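Two Bowls Are Enough

I own two bowls for everyday use. I used to own a great many more, and I think most people with a full cabinet of them would be better off with two.

The full cabinet came with the apartment on Maes Street. The last tenant left her dishes, I brought mine, and a cousin added a boxed set when she moved to Dakby. There were soup bowls, cereal bowls, pasta bowls, ramekins and four nested mixing bowls, and the stack at the back could only be reached by taking out the stack in front. I ate out of the same two every day because they were on top. The rest got washed once or twice a year, when they had gathered enough dust to bother me.

In September I packed up everything except those two and one mixing bowl. I put the boxes in the hall closet and told myself I could go and get anything I missed. I went in once, for a ramekin, and ended up using a coffee cup.

The usual argument against this is guests. People say they need twelve bowls because they might have eleven people over. I have had eleven people over one time in my adult life, and we ate off paper plates in the yard. When two friends come for soup now, one of us uses a mug, and the soup is the same soup. If you do feed a big table every week, then keep a big set. I am writing about the households that don't, and I believe there are a lot of them.

The second argument is that a small number means washing up all the time. This one is partly true. I wash a bowl right after I eat from it, and it takes less than a minute. Before, I let them pile up, and the pile took most of an evening with the oatmeal dried on like cement. The total work is probably the same, but I mind it less.

Shape matters more than people think when they cut down. Most sets are sold deep, and a deep bowl is good for soup and cereal and not much else. A wide, shallow one takes soup if you don't overfill it, and it also takes pasta, salad, rice with something on top, or a cut-up peach. It is easier to clean, too, as you can get a sponge flat against the inside. It does cool food faster. I count that as a point in its favor, though my sister does not.

I also think the two should be different colors. With a matched pair you lose track of whose is whose, and if one breaks you feel you have to replace the set. With one blue and one white there is no set. You replace the one that broke with whatever you like. 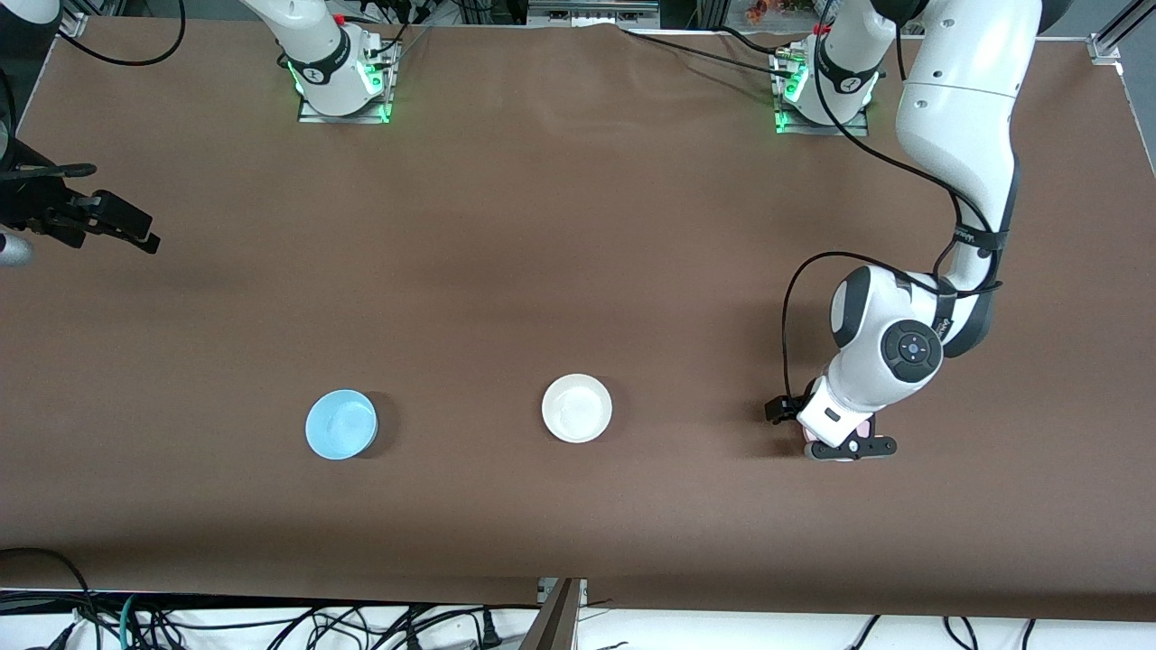 Do the bowls need to be the same size?
It helps if they are close, so two people get equal helpings, but they don't have to match in any other way.

Price is the last thing. The shop in Stonholm where I bought my first dishes had a 50-piece dinner set in the window, and I remember thinking it was a bargain per piece. I have never used 50 pieces of anything. For the same money I could have bought two very good bowls and had a decent lunch afterward. Reda, the secondhand store near me, has a whole wall of bowls that came out of sets like that one, many of them hardly scratched. My boxes went there after the new year. The man at the counter priced them by the shelf and did not look surprised to see them.

I kept the mixing bowl, which I use for bread and for popcorn. The cabinet now holds flour, rice and the toaster, and I can see the back of it.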